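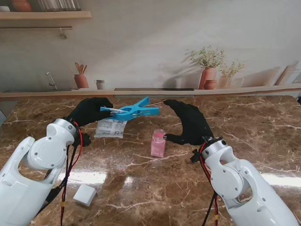
Figure 4-1. Both arms over the tabletop, left hand holding the blue clip.

4. Comparing hands on the two-arm table

This section covers the trial used to compare a set of hands on the Erton two-arm table. Run it each time you fit a new hand or change the grip settings. Read Section 3 (Mounting and cabling) first.

The trial uses small household items with different surfaces: a hard plastic clip, a thin printed packet, a small pink bottle and a white block. Keep to the same items for every hand you compare. If an item is damaged, replace it and start the set again.

4.1 Before you start

1. Clear the table of tools and spare screws.
2. Check that the wrist cables on both arms have slack through the full range of wrist turn. The loop must not reach the tabletop when the wrist is at its lowest.
3. Pull each glove snug at the fingertips. Loose cloth folds under the item and changes the result.
4. Load the profile for the hand you are testing. The stock profile is Prundard 2. If you have saved your own, write its name on the trial sheet.
5. Run the open and close check on both hands with nothing in reach.

CAUTION: Keep your own hands off the table while either arm is enabled. Use the stop button before you move an item, even by a small amount.

NOTE: A polished top throws bright glare. Set the exposure by hand on the fixed camera. Auto exposure will shift as the arms pass over the reflections and your clips will not match from one run to the next.

4.2 Thin items

Thin items show how well the fingertips meet. Most hands that do well with a bottle need some adjustment here.

1. Lay the packet flat, clear of the other items.
2. Bring the left hand down with the fingers half closed.
3. Close at the low force setting and lift.
4. Hold for 30 seconds. Log any slip.
5. Bring the right hand in to take the packet from the other side. Stop short of contact if the wrists are closer than the limit you set in Section 3.
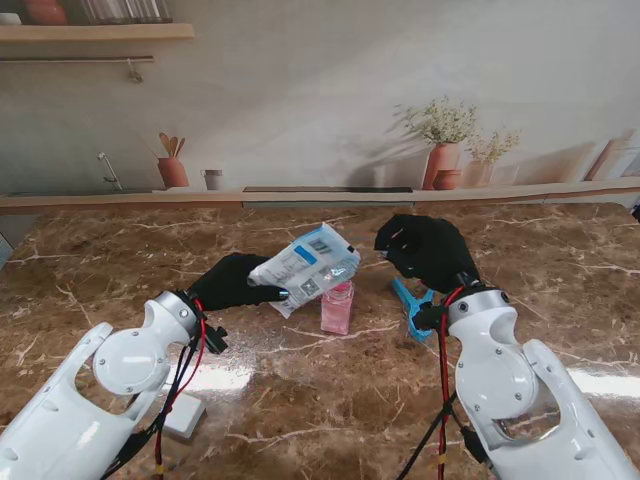

Figure 4-2. Packet held up in the left hand, with the right hand raised on the other side.

If the packet folds in the grip, lower the force by one step and repeat. If it slides out, move the thumb contact point before you raise the force. Raising the force first tends to crush the packet and hides a poor contact angle.

Do 11 runs for each hand. Fewer than that and one bad pick has too much weight in the score.

4.3 Stacked items

In this part both hands work on the same items, one from above and one from below. It tests how the two controllers share the load.

1. Set both controllers to Paired mode.
2. Place the lower hand first and let it settle.
3. Bring the upper hand over the top item. Close slowly.
4. Watch the force readout on both sides. The two values should level off together. If one keeps climbing, stop and check error code 2879 in Section 9.

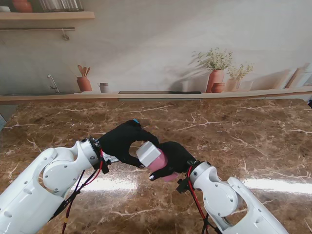
Figure 4-3. Paired grip, with the white block on top of the pink item.

NOTE: The top item may tilt a little under load. Score a tilt as a pass as long as neither hand has to let go and grip again. Lalit Vishwakarma's team at Tiltstead scored tilts as fails in their April set, so don't mix those results with yours.

4.4 Checking the wrist camera

The fixed camera can't see behind the fingers. Use the wrist camera to look at contact from the hand side. On some mounts the camera sits upside down – this is normal, and you can leave it that way if all your clips match.

1. Open the wrist view and bring the hand close to an item.
2. Save one still with the hand near the item.
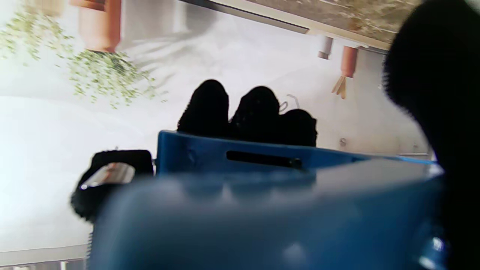
3. Check that you can tell the gripper finger apart from the item. Black gloves against other dark objects are hard to separate, and you may need more light from the side.
4. Check focus at your working distance. Anything very close to the lens will be soft. If the contact area is soft too, change to the Petersen short-focus lens and repeat the check.
5. To turn the view the right way up, go to Camera, then Rotate, and choose Half turn. Saved clips are not changed.

4.5 Recording results

Fill in one sheet per hand. Give the profile name, the glove size, the force step and the number of slips for each item. Save the clips from both cameras under the same run number.

Section revised 25/11/2024 by Devendra Khurana. For grip force limits, go to Section 5.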